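Truvomlow cell - maintenance meeting minutes, October
Start 2:00 p.m., Majumder building, bay 14

1. Minutes of last meeting
Accepted with no changes.

2. Table layout
The breakfast layout stays as is until the next review. The brown paper is to be replaced when it tears or lifts at the front clamp. Cables from both wrists must hang in a free loop and stay clear of the pan handle.

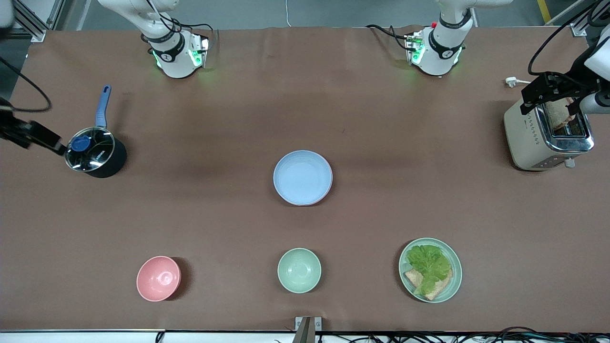 Fig. 1. Cell with both arms over the table, left gripper at the toaster.

It was asked whether the cables on the floor at the front right could be tied up. Agreed - to be done before the next run.

3. Grippers
Finger pads are checked every 400 cycles and changed at 2000. Braltelgate has quoted for 2 spare sets. Bolts on the finger links are to be checked with the torque driver at each pad check and entered in the log. The wrist camera view is to be compared with the reference after any pad change.

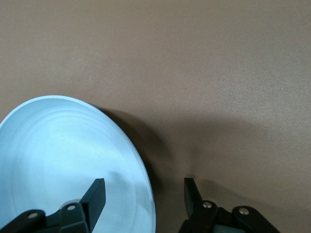 Fig. 2. Wrist camera view, fingers open on either side of the plate rim.

4. Actions
- Order pads from Braltelgate
- Tie up floor cables
- Send the Rornow service sheet to the night shift - still open from last time

Closed 2:40 p.m.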